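A Saturday at the Zadau Shareholder Fair

November | By Heike Böttcher
Last updated: November

The first thing I was handed at the Zadau Shareholder Fair was a tote bag, and the first thing in the tote bag was a warning that I could lose all my money. It was printed on a very nice card. Underneath the card were a pen, a mint and a subscription form for a newsletter that had, by its own account, seen the last three crashes coming. It had also seen four others, which are still on their way.

I own shares in a handful of small companies, none of which has made me rich and one of which has made me quite good at filling out tax forms. Once a year or so I like to go and look at other people in the same position. The fair opened at nine, and by ten past there was a line for coffee that went around the bond funds. No one seemed to be in line for the bond funds.

According to the screen in the lobby, 1,746 people had registered. The hall held fewer than that, at least before lunch, and most of them were there for the talks. I had marked five on my program and made it to three.

The opening talk was called "Where Do Rates Go From Here?" and the speaker, an economist with a regional bank, took 40 minutes to say that he would rather not commit himself. I don't blame him. He showed a chart of what his own team had predicted two years ago next to what had happened, and the two lines looked like a couple who had agreed to see other people. He got a bigger hand than anyone else I heard all day. The man next to me wrote "stay diversified" in a notebook and underlined it, and then spent the question period looking at a single oil stock on his phone.
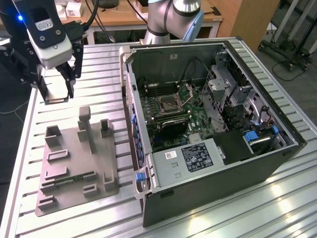 After that I went to hear Cludlow, the reason I had bought a train ticket in the first place. Cludlow makes fasteners and sells them to people who make other things, and I have 115 of its shares, bought on a tip from a cousin and kept out of stubbornness. The price has been going sideways for so long that I've started to think of it as a savings account with mood swings.

The finance director did the talking. Sales were up a little, margins were down a little, and the dividend was "under review," a phrase that made everyone in the room over 60 sit up straight. She had 23 slides. The debt was on the last one. I've noticed before that debt likes to sit at the back, near the exit.

To be fair to her, she took questions for longer than the schedule allowed, and she didn't duck many. Someone asked why the company was paying for a new headquarters in a year when it was reviewing the dividend. She said the lease on the old one was running out and the new one was smaller. Someone else wanted to know whether the chairman, who has held the job since before I owned a computer, had any plans. She said he had many plans. I asked about the pension gap and got a clear number and a clear date for closing it, so I will go on holding my shares, out of something slightly better than stubbornness.

Lunch was a roll. There were two kinds of roll and by half past twelve there was one kind.

The exhibitors were spread over two aisles and a sort of side passage, and the side passage was where the gold people were. I have nothing against gold. I just find that conversations about it tend to start with coins and end with canned food. One salesman asked me how I planned to pay for groceries after the currency failed. I said I had hoped to be using my Cludlow dividend. He hadn't heard of Cludlow, and I suppose that makes us even. 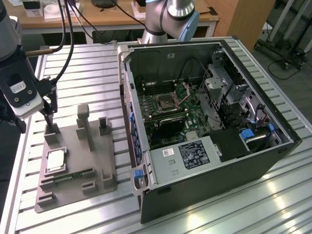 Blomqvist, the discount broker, had the largest stand and the softest carpet. They were showing off a new pricing plan under which trades are free, apart from the ones that aren't. I asked for the full list of charges on paper. The young man at the counter was polite about it and came back after a while with two sheets, stapled. Foreign trades cost extra, moving your account to another broker costs extra, and there's a fee for inactivity, so that doing nothing, the one piece of advice every speaker gave us that day, would cost me money every quarter. I put the sheets in the tote bag with the card about losing everything.

I should say that their app looked good. The dividend calendar was the best I've seen, and it handled foreign withholding tax without making me want to lie down. If they drop the inactivity fee I'd think about it.

My third talk was Lirkitz, a fund house that runs small-company portfolios, and this was the one worth the fare. The manager talked almost entirely about his mistakes. He had bought a shoe retailer on the way down, then bought more, then bought more, and he walked us through the memo he had written each time to explain why it was now even cheaper. By the third memo people were laughing, him included. He has since made a rule that he can't add to a losing position until he's written out, in plain words, what would have to be true for him to sell it. I wrote that down. I have one or two holdings that wouldn't like to see it applied.

He was less forthcoming about fees. When a woman near the front asked what the fund had returned after charges, compared with a plain index tracker, he said the period mattered. She named a period. He said a different period might be more useful. She said she had been invested for the first one. It went on like that for a bit and then the moderator thanked everybody. 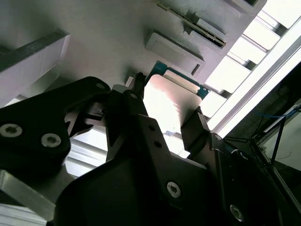 A processor held in the gripper.

By four the hall was thinning out and the newsletter people were giving away two tote bags at a time. I did a last lap, picked up an annual report from a water utility (dull in the best way, with the debt on page seven where you can find it) and sat down in the lobby to go through my notes before the train.

A few practical points for anyone thinking of going next year:

Tickets are free if you register online and 7 at the door, and the line at the door is shorter.

The talks are listed by room, and the room numbers don't run in order. Room 4 is past Room 6. I found Room 5 by accident while looking for the restroom.

Bring your own sandwich.

Company talks are far better value than the market outlooks. You can get a person who forecasts interest rates any day of the week. A finance director who has to stand there until you've finished your question is harder to come by, and Cludlow, for all my grumbling, sent theirs.

I'll write up the Cludlow numbers separately once the full accounts are out. The dividend decision is supposed to come with them. My cousin, who sold his two years ago without mentioning it to me, has asked to be kept informed.

Contact | Copyright Heike Böttcher, all rights reserved | Nothing on this page is investment advice | Back to top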